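Golham Swap and Mend – minutes of the November meeting

Held in the back room at the usual time, 7 p.m. until a bit gone nine. Minutes by me again as I was the only one with a pen. Reece Wragg in the chair. Apologies came from Mrs Ulell and from both of the Chávez brothers, who were away at a wedding.

1. Last month's minutes

Read out by Reece, a bit fast. One correction: I had put down that the kettle was to be replaced, and what we agreed was that it was to be descaled. It has now been descaled and tastes of lemons. Minutes agreed with that change.

2. Money

We have £1,788 in the account, which is better than I expected after the summer we had (two Saturdays rained off and the gazebo to pay for!). The rent on the room is paid up to the end of the winter. Reece has asked whether we could put £400 of it aside for the spring sale, so that we aren't all paying for leaflets out of our own pockets and then claiming it back in dribs and drabs. There was a bit of back and forth on whether £400 was too much. I said it could always come back out again if we didn't spend it, and that seemed to settle it. Agreed, with one person not voting.

The leaflets themselves: the quote from Granix is for 3,000, as that's the smallest run they'll do on the heavier paper. We don't need 3,000 leaflets. We have never needed 3,000 leaflets. Reece is going back to them to ask for the thinner paper and a smaller number, and if they say no we'll do them on the library printer like last year and put up with the stripes.

3. Sorting the donations

The long item, as ever. We had the two pale tables pushed together end to end, and that gave us a back row for things still in their wrapping and a front row for whatever we were talking about. I'd like us to keep doing it that way, as last month everything went in one heap and I took somebody's gloves home by mistake.

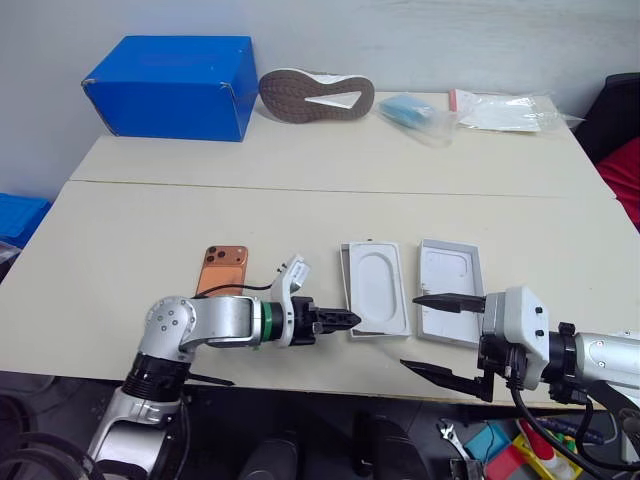
I'd forgotten how much easier it is when you can see what you've got. We went through things more or less from left to right, and what was decided is as follows.

The blue cardboard box stays as it is for now. One corner has gone in, but a box is a box and we're always short of them when it comes to the sale. If it won't stand up to being stacked then it can go on top of the pile. Nothing else is to be put in it until it has a label on the end, please, in capitals.

The shoe sole. We have a sole and we do not have a shoe, and we don't have the other sole either. I was all for letting it go, but Reece thinks the tread is good and that somebody mending boots would be glad of it, and offered to ask at the cobbler's. So it has been given a reprieve until the next meeting. After that it goes, and I'd like it noted that I said so.

The two clear bags. The small light blue thing can go with household bits, and the larger bag with the flat white item in it goes on the same shelf. A general plea here, which everyone agreed with – please don't open sealed bags just to have a feel. People will pay more for a thing that's still in its bag, and we only end up taping it shut again. I know I'm as bad as anybody for this. There was a short chat about whether we should be selling things in plastic bags at all, with good points on both sides, and it's down for the new year when we can give it a proper go.

4. The orange phone

This took far longer than it should have, but it is easily the smartest thing we've been given since the sewing machine, so I suppose that's fair. It's a lovely coppery orange with the three lenses on the back, and it has its own white box, tray and lid both. Everybody likes it. Everybody wanted to know whether they could buy it themselves, and the answer under our rules is yes, but at the full price and after the public have had first go.

We agreed the following, and I've written it in sentences as my list from last time got muddled. The phone lives in its tray, face down, whenever it's out on the table, and it doesn't get left lying loose next to the cups. The lid stays with it. A boxed phone looks cared for and people trust it, whereas one on its own in a basket looks like lost property. 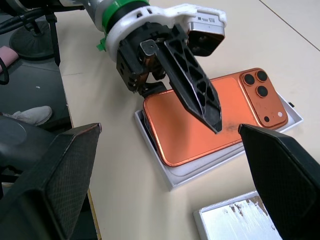

Item 4: the phone in the white tray, with the mark on its back still to be seen to.

On the mark – there's a greyish patch on the back, and we couldn't agree whether it was a smudge or a scuff. Opinions were strong. One suggestion was toothpaste, which I have recorded only because I was asked to. What we settled on is a soft dry cloth first, and a second go with the same cloth very slightly damp, keeping well clear of the lenses. If it doesn't shift after that then it's a scuff and we say so on the ticket. I would much sooner knock a few pounds off than have somebody bring it back cross.

Before it goes on sale Reece will check that it has been wiped of whoever's photos and messages were on it, and that it isn't locked to anybody's account. We got caught out with that on the tablet and it was embarrassing for everyone. No price until that's done. Please don't tell people a price, even a friendly guess, as they do come back and hold us to it.

5. Spring sale

Same hall, same hours. Doors at ten, with sellers let in from half past eight and no earlier. We had 47 tables' worth of people ask for a place last year and couldn't fit them all, so this time it'll be first come, first served, with a waiting list in my green notebook. If you want a table, tell me to my face or write it down. Shouting it across the car park doesn't count, as two people found out to their cost.

Cakes: yes, same as before, and would whoever made the ginger one please make it again, and possibly two of them. Teas are going up to 80p. Squash is staying where it is.

Mrs Ulell had sent a note asking for a quiet corner with a few chairs for people who need a sit down, and that was warmly agreed. We'll use the end by the radiator. I said I'd bring cushions, then remembered the dog has had them, so if anyone can lend some cushions I'd be grateful!

6. Anything else

The big scissors have gone missing again. They have yellow tape round the handle and they belong in the drawer with the string.

Someone asked whether we could finish by nine. We all said yes, and it was ten past when we said it.

Reece brought up shelving for the store cupboard, as the bottom shelf has a bow in it and the jigsaws are sliding to the middle. The Chávez brothers have offered some brackets from their garage, and we'll take a look once they're back and can say what length they are.

Things to be done before next time

Reece – Granix about the leaflets, the cobbler about the sole, check the phone.
Me – label for the blue box, table list for the sale, cloth for the phone.
Everyone – cushions, and have a look at home for the scissors.

Next meeting same place, seven o'clock. It's my turn for biscuits.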